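Forums > Toys & Play > Blocks and Puzzles

Shape sorter with two-legged block – worth buying used?

Tags: sorting toys, toddlers, secondhand
8 replies

halldora_f
23 September 2023
I'm looking at a used Karaki sorter for my son, who turns 2 in May. The seller says all the blocks are there but one is a tall piece with a notch in the bottom. Has anyone's kid managed that kind? He is good with round pegs and gets mad at everything else.

tazi_y
We had one from Velier with a notched piece. My daughter ignored it for months and used it as a person. The legs help with that. I'd buy it if it's cheap.

Elie AJ
Skip it. Too many of the holes on these look alike. Small squares next to each other, round ones in different sizes. A kid that age wants one circle, one square, one triangle.

tazi_y
I don't agree. Different sizes of the same shape is the good part. Mine worked out big and small circles before she could do a triangle at all.

Elie AJ
Fine, but then take the notched one out of the set until he's older. Ours ended in throwing.

simone.m
What are they asking? I paid 20 for a Koltton with the box and thought that was a bit much. Check the corners of the square pieces – if they have been chewed they stick.

halldora_f
She wants 8, no box. I'll ask about the corners.

Radoslava O
For 8 I would get it. We keep ours on a low table and I hand over the blocks a few at a time. With the whole pile out he just dumps them on the floor. The flat part of the top with no holes is useful too, he stands the tall one there while he decides.

simone.m
Is yours the one with the holes all toward one side? I've only seen the kind where they're spread out.

Radoslava O
Yes, plain on the left. Picture attached.

14 shares

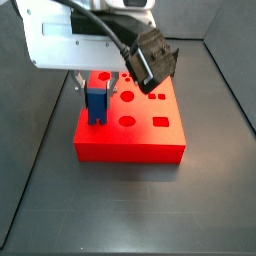
Red sorter, with the blue two-legged block over the plain end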